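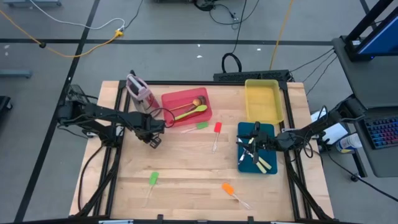

A wooden spoon and a green spoon in a red tray.

Why Does Oatmeal Keep You Full Until Lunch?

Have you ever had a sugary breakfast and then heard your tummy grumbling in the middle of math? And have you noticed that on oatmeal mornings the grumbling often waits until lunch? There is a good reason for that, and it has to do with something called fiber.

Fiber is a part of plants that your body can't fully break down. That sounds like a bad thing, doesn't it? But fiber is very useful to have inside you, and oats have plenty of it. One kind, with the funny name beta-glucan (say it "BAY-tuh GLOO-kan"), loves water. When it gets wet it swells up and turns into a soft, slippery gel, which is why a pot of oatmeal gets so thick and gloopy as it cooks.

The same sort of thing goes on in your stomach. The gel moves along slowly – a bit like honey sliding down the side of a jar – so your breakfast takes its time, and the energy from it reaches you little by little through the morning.

Some of the fiber travels all the way to your large intestine, where tiny living things called bacteria are waiting for their own breakfast! They are far too small to see, and many of them are good for you. They munch on the fiber and make things that help keep your insides healthy.

Try it yourself

Ask a grown-up to help you put 2 spoonfuls of rolled oats in a clear glass and pour in 5 spoonfuls of warm water. Give it a stir, then leave it alone for a good long while (go and read a chapter of your book). When you come back, stir it again. Does it feel thicker? Rub a drop of the liquid between your fingers and see how slippery it is.

Oats aren't the only food with fiber, of course. You can find it in beans, apples, pears, carrots, barley and whole wheat bread too, so if you really can't stand oatmeal – and plenty of people can't – there is lots more to choose from.

Words to know
Fiber: a part of plants that your body can't fully digest.
Bacteria: tiny living things, too small to see without a microscope.

Written by Manon Thibodeau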